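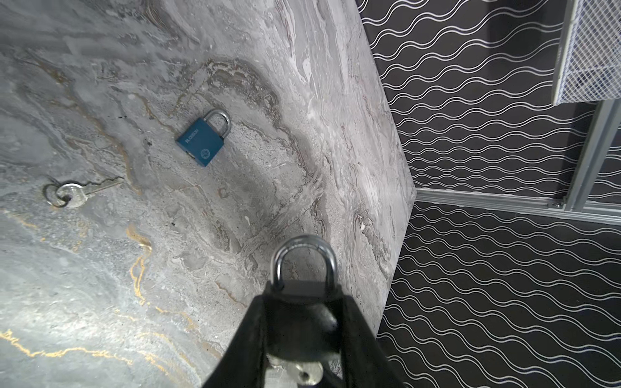

Keep the key with the lock

I'll say it quick because I've got to be at the storage place before they shut the gate. We have a padlock problem. Not a crime problem, a padlock one. Every household I know has a drawer with locks in it that won't open and keys in it that won't open anything, and we keep buying more.

Counted mine up on the weekend. 14 keys, loose, no tags. Three padlocks shut tight on nothing at all. One of them is a Drutex I bought for the shed and I'm fairly sure I've thrown out the key, twice, if you count the spare.

So, my opinion, for what it's worth: a padlock that isn't on a door should be stored open with its key in it. Always. Shackle up, key in the bottom, done. The second you take the key out and put it somewhere sensible you've made two bits of rubbish.

I know the argument against. Somebody could walk off with it. Righto, let them. A small padlock is cheap. What costs you is standing in the driveway at Fastness with a trailer hooked up and a shut lock in one hand, going through every key on the ring while the bloke behind you leans on his horn. Been there. Paid the bolt cutter fee. Bought the new lock from the office at their price, too, which was no bargain.

And the shops don't help. You get two keys on a flimsy bit of wire, both identical, and nothing on either of them to say which lock they go to. Manufacturers will print their name down the side of the body no worries. A number on the lock and the same number on the key, that would do me. Some do it. My old Bellamby has 595 stamped on the body and 595 on the key and it's the only one in the house I've never had to guess at. Why isn't that standard? It can't cost much to do.
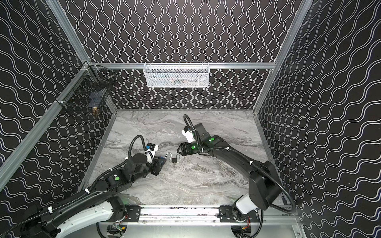
Colour is the next best thing. Buy locks in different colours, put a dab of matching nail polish on the key head. Takes a minute. Blue lock, blue dab. The plain metal ones all look alike once you've got four of them, and the brass ones go dull and look alike as well, just browner.

Baskets, while I'm at it. I used to be a jar person. Jars are hopeless, everything sinks and you have to tip it out on the bench to find one little key. A shallow wire basket hung up where you can see into it is miles better. Mine is next to the laundry door. Locks in it, keys in the locks, nothing else allowed. No batteries, no hose fittings, no allen keys from flat pack furntiure. You let one battery in and it's a jar again.

People write to me about combination locks every time I bring this up. Fine for the gym. I had an Egilsson with four dials on the side gate and forgot the number over one winter, then sat on an upturned bucket going up from 0000 till I got to somewhere past 2000. My back still remembers it. A key you can at least go looking for. And smart locks, no thanks, I'm not charging a padlock.

The other thing, split rings. Put one on every key even if its on its own. A bare key slides into the lining of a bag or down the side of the ute seat and that's the last of it. With a ring on there's something to grab and something to hang on a hook.

Gate shuts at five. The Drutex is coming with me and if they've got the bolt cutters handy I'll get that off my hands as well.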